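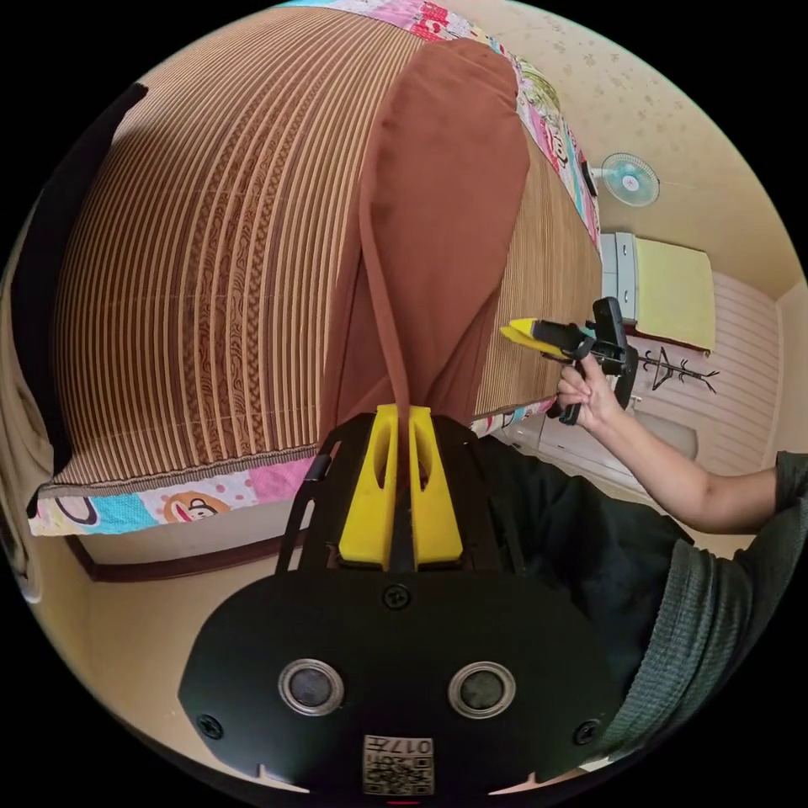 Woven mat over the patchwork quilt in a bedroom in Jirkent, April 9, 2020.

JIRKENT - Spring sorting has started at home, bedroom first. Mats on beds, clothes out, fans up. The Bramwell neighborhood group put out its clear-out list and 63 households signed on in 2 days.

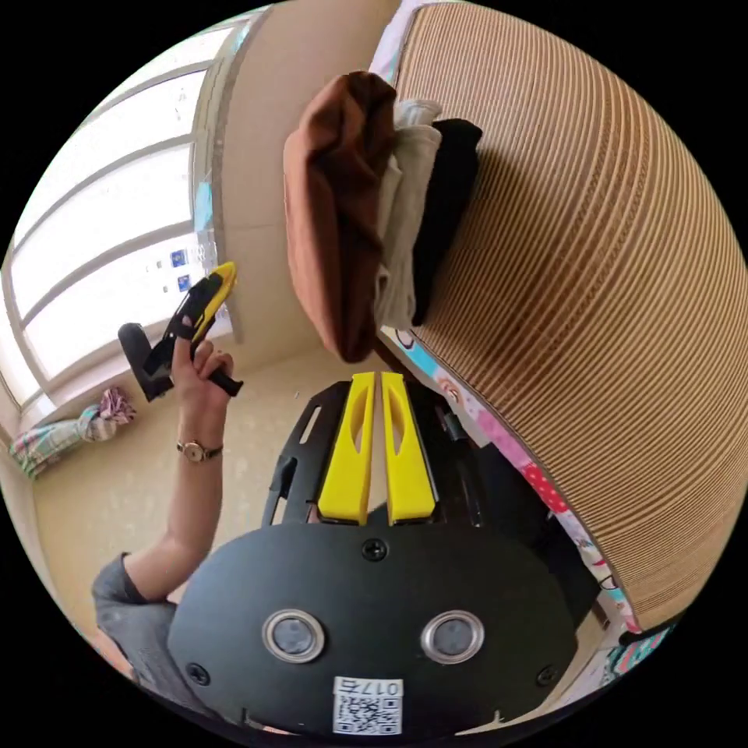
By the Home Desk
Staff writers, Loltavlow Post

Bedrooms were picked as the first room on the list. Floors next, then windows. Bundles of old cloth can go by the wall untill pickup, the group says. Bag them, tie them, label them.

Clothes go on the bed and get sorted there. Trousers laid out lengthwise, folded after. 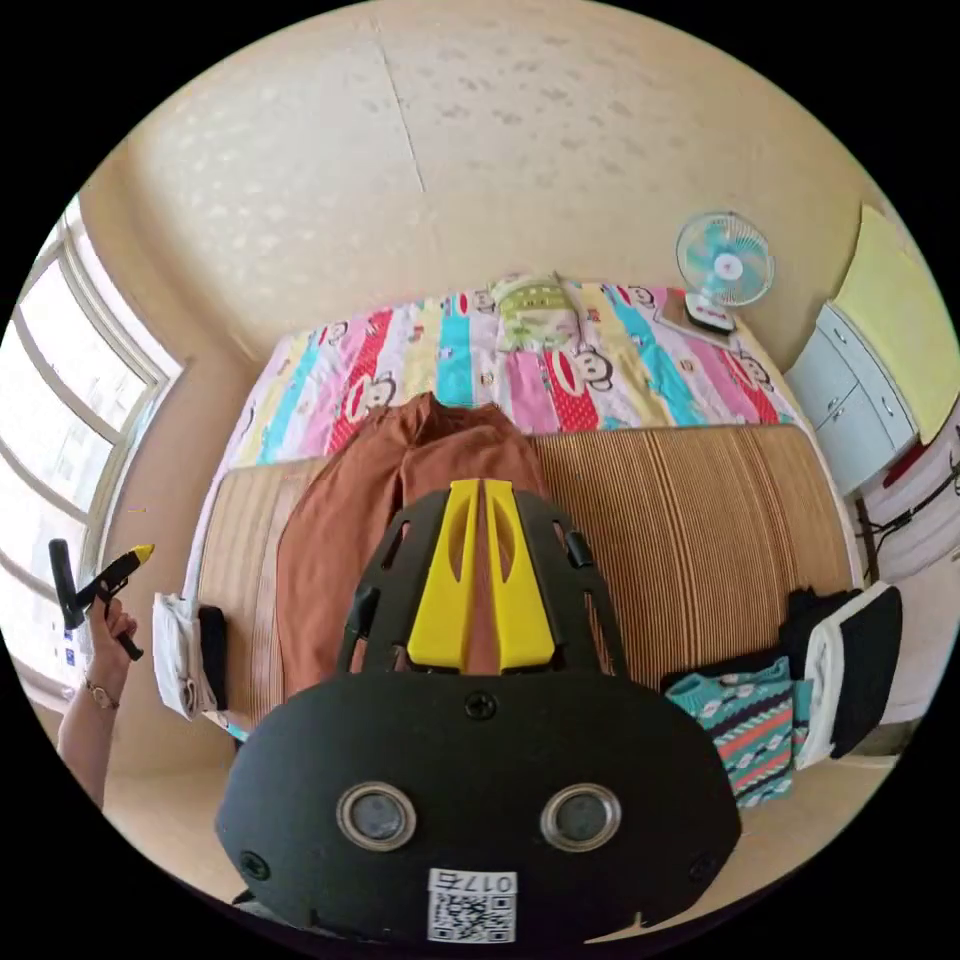 Pickup times

Bramwell side, mornings. Priltano Street, afternoons, from number 43 up. Last April the truck took 800 pounds of bedding and clothes, and the group expects more this year.

Striped mats are not collected, keep those. Same for fans.
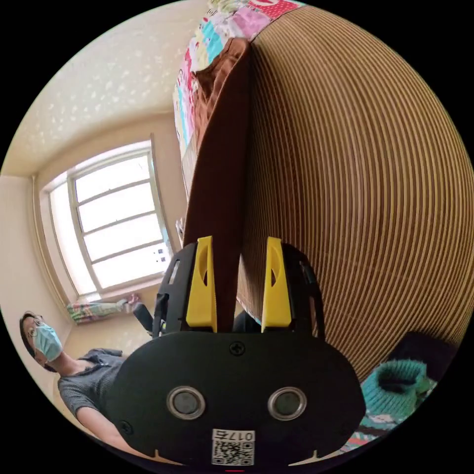
Still to come

Kitchen list goes out later in April. Drop off qustions at the Loltavlow office.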